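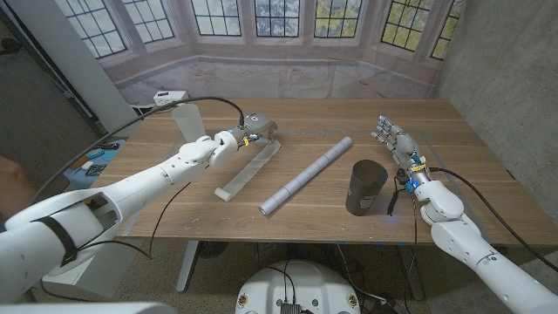 Oferta de empleo: ingeniero/a de extracción de datos (Python)

Rallik busca una persona para el equipo que mantiene los procesos de recogida de datos públicos de la web. El equipo descarga, limpia y entrega a los clientes información de catálogos, boletines oficiales y portales de licitaciones. El puesto es de jornada completa y contrato indefinido, con incorporación prevista en marzo.

Ahora mismo tenemos 354 arañas en producción, casi todas escritas con Scrapy. Una parte se programó hace años y necesita una revisión a fondo: selectores frágiles, dependencias antiguas y pruebas que nadie ejecuta. El resto funciona bien, pero los sitios cambian y hay que seguirlos de cerca.

Trabajo del día a día

Escribir arañas nuevas a partir de las especificaciones que prepara el equipo de producto.
Revisar los avisos de la noche y arreglar lo que haya dejado de funcionar. El turno de avisos es rotatorio y empieza a las 8:00; no hay guardias nocturnas.
Pasar las tareas programadas del servidor antiguo a contenedores. Quedan 49 por migrar.
Mantener Jumton, nuestra biblioteca interna de validación de esquemas. La documentación está en inglés y le faltan capítulos enteros.
Responder a las consultas de los clientes cuando la pregunta es técnica. Suelen llegar por correo y casi nunca son urgentes.

Lo que pedimos

Experiencia demostrable con Python, de al menos dos años, en un proyecto que haya estado en producción.
Conocimiento sólido de HTTP, XPath y selectores CSS.
SQL suficiente para escribir y corregir consultas sobre PostgreSQL.
Costumbre de trabajar con Git y de pasar por revisión de código, tanto en un sentido como en el otro.
Español fluido e inglés leído. Parte del equipo trabaja en alemán, pero las reuniones comunes se hacen en inglés sencillo.

Se valorará haber trabajado con navegadores sin interfaz, con colas de mensajes o con formatos poco agradecidos como el PDF escaneado. No pedimos título universitario.

Condiciones

Trabajo a distancia desde cualquier punto de España, o en la oficina si se prefiere. Horario flexible con presencia entre las 10:00 y las 14:00. La empresa entrega el portátil y paga unos 200 euros al año para libros o cursos. Hay dos encuentros anuales de todo el equipo, con viaje y alojamiento pagados. El salario se comunica en la primera llamada, antes de cualquier prueba.

Proceso de selección

Primero hay una llamada de media hora con Soledad Salcedo, responsable de personal. Después enviamos un ejercicio corto: una araña pequeña contra un sitio de pruebas nuestro, con una semana de plazo. Quien lo supere hablará con Kai Dreßler y Waltraud Lindemann, del equipo de datos, y comentará con ellos el código entregado. Contestamos a todas las candidaturas, también a las descartadas.

Cómo presentarse

Envíe el currículum en PDF a través del formulario de esta página, seleccionando la referencia «Extracción». Si tiene código público, incluya el enlace e indique qué parte es suya. La carta de presentación es opcional. Para dudas sobre el puesto, escriba a Soledad Salcedo desde el mismo formulario y marque la casilla «Consulta previa».

El plazo queda abierto hasta cubrir la plaza.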